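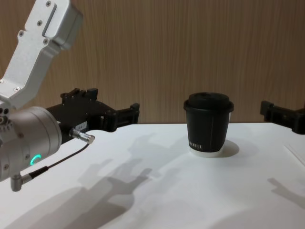
Solange Rezende replied:
Two arms is where I stop reading a quote. Before anybody signs for the second one, I want to see the job a single arm can't do with a cup holder bolted to the counter. A cup holder is a piece of bent metal. An arm comes with a controller, a gripper, cables and a line in the service contract.

pakzad_fan wrote:
You could say that about any second arm ever sold. The reason to buy a pair is that you don't know next year's job yet. Today it's lidded coffee cups with a stick through the lid. By October it could be soup, or those paper boats the fries come in, and then your bent metal goes in the trash.

Solange Rezende replied:
"You don't know next year's job yet" is a fine reason to wait until next year.

counter_culture wrote:
Original poster here. To fill in what I left out: this is for the coffee counter in our lobby. We have two quotes. Gremimach wants to sell us the pair with grippers, mounting and training as a package. Clerari will do one arm now and hold the price on a second. Clerari charges $2,924 for each gripper. The Gremimach gripper is listed at $1,864, but their quote has an "integration allowance" with no number beside it, and I've asked for that number twice.

Wolfram Ruppert replied:
A blank line in a quote is a number you haven't been told yet. Get it in writing or strike it. I signed one like that for a packing cell and we argued over it until the warranty ran out.

For what it's worth, I'd still go for two arms. Paper cups are light and they tip. If something drags on a stick that's already in the lid, the cup wants to come along. A second gripper can steady it, and it can do the same for a cup size you haven't bought yet. A fixed holder can't.

Solange Rezende replied:
A ring with a bit of foam in it steadies a cup too. I've fitted them. You keep two sizes in a drawer.

Wolfram Ruppert replied:
And who swaps them at eight in the morning with a line out the door?

Solange Rezende replied:
The same person who refills the lids, which neither quote covers. Read them again. There is always somebody standing there.

ado_nights wrote:
Agree with Solange on that much. We looked at a kiosk called Ado for our break room and the labor saving on the first page assumed zero staff minutes. Then the cleaning schedule on page 16 had a person wiping it down and reloading it every shift. Same document!! I don't think they were lying, I think two different people wrote it and never talked.

counter_culture wrote:
OK, so after all this I've started a list of what to settle before the money goes out. Tell me what's wrong with it.

1. Delivery. Gremimach says 14 weeks, Clerari says 16. I don't believe either one, so the old counter stays open until acceptance is signed.

2. Acceptance test. Our cups, our lids, our sticks, on our counter. No vendor samples. The stick goes in the opening and the cup stays standing, and we pick the day.

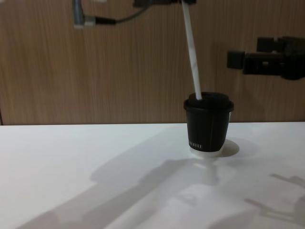
3. Spares. One spare set of fingertips per gripper and one spare cable, priced in the quote. A cable that hangs near a moving joint is going to wear and I'd like to know what it costs before it does.

4. Training for two people, so it doesn't all sit with me.

5. Second arm. Undecided, see above.

pakzad_fan wrote:
Item 2 needs a number of cups. "Stays standing" once is a demo. Write down how many in a row and what happens to the final payment if it misses.

Also, Pakzad will rent you a pair by the month. More expensive if you keep them, but you'd learn whether the second one earns its place.

Solange Rezende replied:
Renting I could live with – if the return shipping is on the quote. Ask about that before you ask about anything else. And put the foam ring in the trial, same cups, one arm.

Wolfram Ruppert replied:
Fine, try the ring. Try it with a half-full cup and with an empty one. I still think you'll be ordering the second arm, and at that point check how long Clerari's held price is good for. "Hold" without an end date is another blank line.

counter_culture wrote:
It has an end date, I just found it in the small print. December 21, 2019. I'll call them about an extension and ask Pakzad for the rental sheet.

ado_nights wrote:
Get the extension by email.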